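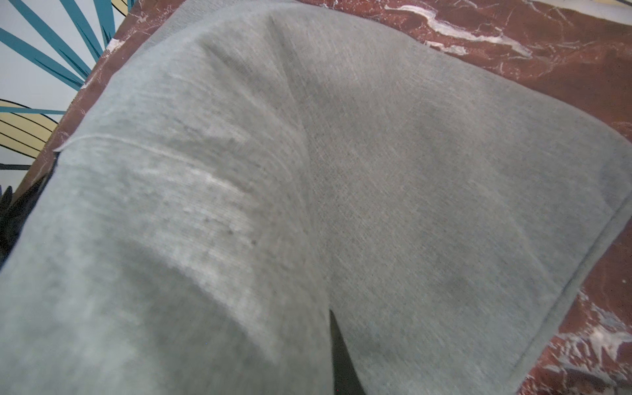 Do two small robot arms on a bench need a written safety procedure?
They do, and one page is enough if it covers who may start the arms, where hands may be while the arms are powered, and how the bench is left at the end of a session.

The Davirham bench procedure kit is sold to schools, workshops and small laboratories that run light robot arms on a shared work surface. It consists of a printed handbook of 94 pages, a set of wall cards, a log book and a checklist for the supervisor. The Altville Technical Center used the kit for one term on a two-arm bench where the daily task is the handling of laptops and soft sleeves. This review reports our findings for other centers that may be considering a purchase.

The handbook opens with the marking of the work area. It asks for a clear boundary, a named supervisor for each session and a stop control within reach of every person at the bench. These rules are stated in plain terms, and new staff were able to apply them after a single reading. 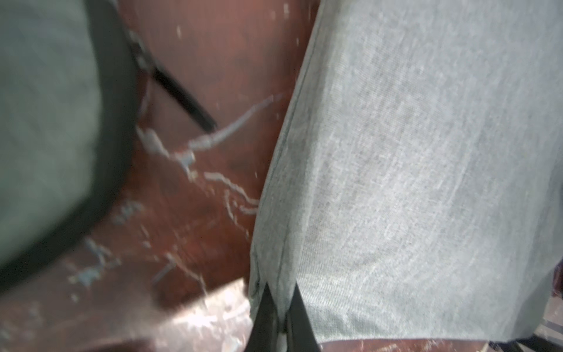 The chapter on soft goods is the strongest part of the kit. Most bench rules we have worked with assume rigid parts. Davirham treats fabric as a separate class of load and requires a slow first approach, a check for loose straps and a fresh grip whenever the material folds under the fingers. It also sets a limit on repeated attempts: after three failed grips, the operator must stop the arm and reset the item by hand.

Our log book holds 352 entries for the term, of which 117 concern fabric items. Supervisors found the printed codes for these entries easy to use, although the column for remarks is too narrow.
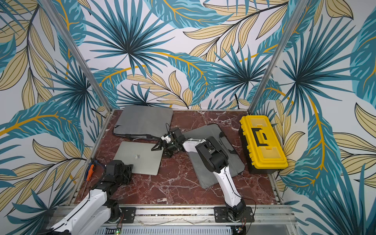

Two arms on one surface call for rules on shared space, and in this area the kit is less complete. The handbook requires that each arm have a home position and that only one arm enter the middle of the bench at a time. It does not say how a handover between arms should be recorded. We adopted the handover sheet from the older Undano guide, which fits into the same binder.

Guidance on loose tools is brief but sound. Hand tools and storage boxes are to be listed before power is applied, and anything not needed for the task is to be removed. Cable routing receives only two paragraphs. A center with exposed wiring along the front of the bench will need its own rule.
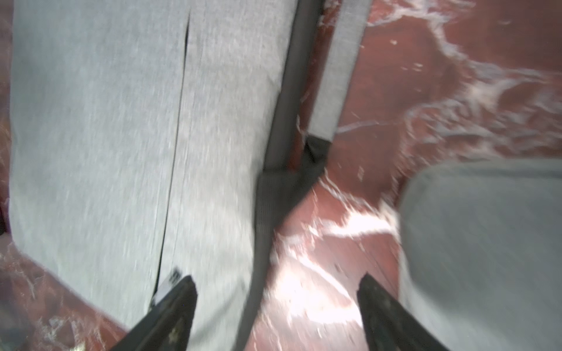 Inspection of the gripper fingers is required at the start of each session and again after 200 cycles. We consider the interval reasonable for light work. The wall card for this step should be printed in larger type.

Ogundipe, the distributor, supplied replacement cards on request. Additional log books must be ordered in packs of ten, more than a small center will use in a year.

The Center recommends the kit for benches with one or two light arms, provided that a handover sheet and a cable rule are added locally. It will remain in use at Altville, and the supervisor's checklist will be reviewed in March.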